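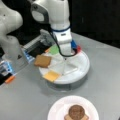

The planner had been thinking for nine seconds when she stopped believing in it.

"It's choosing," said the man from Bouvier. He had driven out to Drorodside that morning with a laptop and a clean shirt, and he said the word the way people talk about a grandchild.

She had run the bench for six years. She knew what choosing looked like in the log. A candidate came up, got a score, lost to another candidate, and the other one got sent to the controller. What she had on her screen was the same grasp pose, proposed and thrown out and proposed again, with the score wobbling in the third decimal.

"Choosing between what?" she said.

"Lettuce and cheese."

"It's had the patty down for a while now. The order says cheese."

"The order is a suggestion. Pasham reasons about the order."

Pasham was the new planner. Grunura was the old one, which she had mostly written, and which did not reason about anything. Grunura read a list. If the list said bread, patty, cheese, it went to the tray for bread, patty and cheese, and if the cheese wasn't where the tray model said it was, it stopped and threw an error you could read out loud over the phone. The people upstairs had called this brittle. They had a slide about it.

The arm moved. It went down over the tray, toward the green square, and slowed.

"There," he said.

"That's lettuce."

"It may have a reason."

She scrolled back. The camera node had published the tray angle, and the planner had taken it, and then the tray had indexed one wedge and the planner had gone on using the angle it already had. Every pose after that was good work on a tray that had moved. She turned the laptop around so he could see the two timestamps.

He read them for a while. "So perception was late."

"Perception was on time. Yours didn't ask again."

"It ran 283 orders in simulation without a fault."

"Does the tray turn in the simulation?"

He opened a file and scrolled, and opened another one. The air handler came on. Under the arm the lettuce stayed where it was, and the arm stayed over it, holding position very nicely. She would give them that. The controller was good, and it was also the part they hadn't touched.

"It teleports," he said at last. "Between steps. It's just at the new angle."

"And the planner gets told."

"The planner gets told, yes."

She wrote that down on the test sheet under May 27, 2024, and left the box for result blank. He watched her leave it blank.

"We could add a check," he said. "Before each grasp. Compare the angle, replan if it's stale."

"Grunura has that. Line 59."

"Could I see it?"

She thought about the slide, and about the rollout they had already promised somebody for December. Then she pulled up the file and pushed the chair over with her foot so he could sit.

"Stop the arm first," she said.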